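HSC 227: Care of Household Textiles
Handout 5: Folding knits from a heap
27 October 2025

Bring to lab: one knit item from home, clean, any color. If you forget, there is a bin by the door, and the bin is not a fashion resource.

Where we left off. Last time we covered wovens, which behave. A bed sheet has corners and a straight edge and will more or less meet you halfway. Knits are made of loops, loops stretch, and a knit square folded by two different people comes out as two different shapes, neither of them square. The Ruotsalainen reading (pages 51 to the end of the chapter) covers why. Several of you told me you read it. We'll see.

Terms you need for the quiz
Wale: a column of loops running the length of the fabric.
Course: a row of loops running across.
Rib: alternating raised and sunken wales. Stretches across, pulls back when you let go.
Grow: what a knit does on a hanger while you aren't looking.

Starting from a heap
Most laundry does not arrive flat. It arrives as a lump, and the first job is to find out which way the lump goes. Look for a seam before you touch anything. A seam is the one line on a knit that was put there on purpose, so it tells you more than any fold does. After that, look at the ribbing. 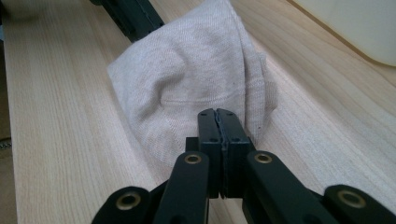

Department of Home and Consumer Studies, Textiles Lab

An off-white knit, bunched up on the table, with a stitched seam running across the middle. The seam curves because the cloth under it is folded. Fine ribbing runs on a diagonal, and there are a few dark specks that could be lint. Pick those off first, or you will be folding them in.

Procedure
1. Find the seam.
2. Take hold low, near the table, and open the heap outward. Do not shake it. Shaking is for rugs.
3. Smooth along the wales with a flat hand – never pull across them.
4. Fold in thirds, then in half. Stop there.

Written work: 200 words on one knit you own that has grown, and what you think did it. "The dryer" is a start, but it is only two words.

Next handout: stacking, and the Candon shelf problem.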